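August
by Melina Kyriakidis

My pre-merge safety checklist for the Grolgate repo, with my comments left in – sorry, I ramble!

Working tree clean: OK. I had 2 stray config files, now stashed.

Branch rebased on main: OK, after three conflicts (all in the date parser, of course).

No passwords or keys in the history: OK. The scan went through 2,756 commits and I got a whole coffee out of it.

Tests pass locally: mostly. Seven are skipped and I'd love to know who skipped them – Christos Kalogeropoulos thinks it was me.

Force push blocked on main: NOT OK. It's on for Witport, so I'm copying those settings over tonight.

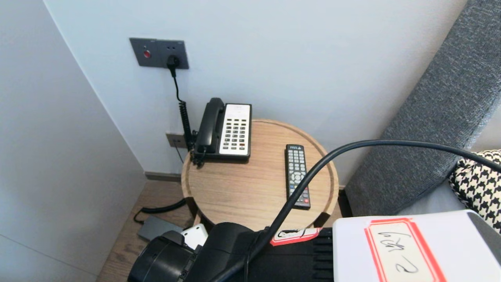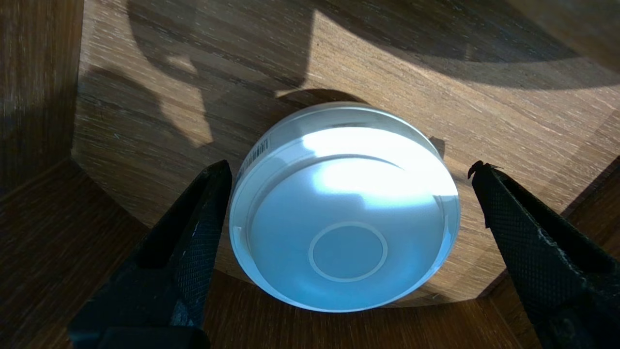
Old branches deleted: partly. I kept the Hurnau one, it still has a fix I want to cherry-pick.

Release tagged: not yet, waiting on the force push thing.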